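Robot cells on the packing side — what happened to your crew?

benchdog_61
Posted 2019-01-26
We pack mixed orders at the Broscombe site, small odds and ends, every carton different. Management has told us two robot cells go live in February. There are 60 of us on the floor over both shifts. They say no layoffs, but casuals aren't getting their hours confirmed. Anyone been through it?

tapegun
Went through it at Pinudholm. Nobody permanent was let go. The casuals just stopped getting called, so ask about that in writing.

The job changed more than the headcount did. I used to pick and pack all night. Now I clear faults on three cells and load the trays. Easier on the shoulders, harder on the head. You can't drift off because the light goes amber every few minutes.

kelpie_ute
What are they like on round stuff? Ours was fine with boxes and hopeless with anything that rolls.

tapegun
Depends on the gripper. Ours has two fingers and it closes on the item from both sides. 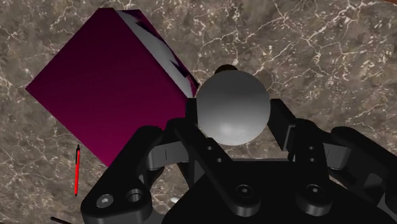 They ran weeks of simulation before any of it reached the floor, and it still needed retuning once real stock came through. Pens and other thin things were the worst for us. We do those by hand to this day.

The target was 700 picks a shift per cell. First month we were lucky to see 237.

ne_corner
I don't buy the "easier on the shoulders" line. At Urkalik they took out the light picks and left us with the heavy and awkward ones. Sore backs went up.

tapegun
Fair enough, that's a different setup. Our heavy lines were already on a hoist.

ne_corner
Then say so. People read these threads before they vote on an agreement.

kelpie_ute
Did the fault clearing come with a pay grade?

tapegun
Eventually. Took the union around five months. Get it sorted before the start date if you can.

benchdog_61
Thanks all. The integrator is Kawaguchi and they're offering two days of training, day shift only. I'm on nights.

ne_corner
Push back on that. Nights will have the same faults and no technician in the building.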